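# Dorley Cup

The **Dorley Cup** is a college football rivalry trophy, and I've been keeping this page going for our fan wiki long enough that I should admit up front which side I sit on (Rostberg, west stands, bring a cushion). I'll try to be fair to Nedaditz anyway!

## Background

The two schools are 63 miles apart by the old highway, and they played each other on and off for years before anyone thought to put a trophy on the line. The cup takes its name from Dorley, the little town halfway between them where both fan bases stop for pie and argue in the parking lot. It's an ugly thing — squat, dented on one side, with handles that don't match — and I love it.

Early games were played on a neutral field in Dorley itself. The bleachers there held 491 people, so you can imagine how that went once both marching bands started making the trip. The series moved to campus sites after five seasons and has stayed there.

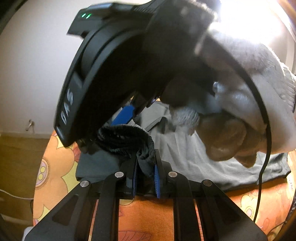
*Dark knitted fabric held between two ridged blue finger pads.*

## Notable games

Ask anybody in Rostberg and they'll start with the Esposito game, named for the kicker. He'd missed twice already, the wind was awful, and he still put one through from the left hash to win it 16–14. My dad swears he saw it bounce off the upright. My uncle was sitting right next to him and swears it didn't.

Nedaditz people would rather talk about the 73-yard punt return by Marisol Ibarra's son, and fair enough, it was a beauty. She ran the snack stand on the visitors' side that year and missed the whole thing with her back turned, filling a nacho order. I've heard her tell it herself and it gets longer every time.

## Traditions

The winning team carries the cup across the field to the losing band, who have to play the winners' fight song (one verse, and the tubas always drag it out). Then it goes home on the bus in the front seat, buckled in.

## Schedule

As of 2021-08-05 the next game is listed for Nedaditz, with kickoff time still to be set. I'll update this section when the athletic offices post it — or sooner, if somebody at the pie place knows.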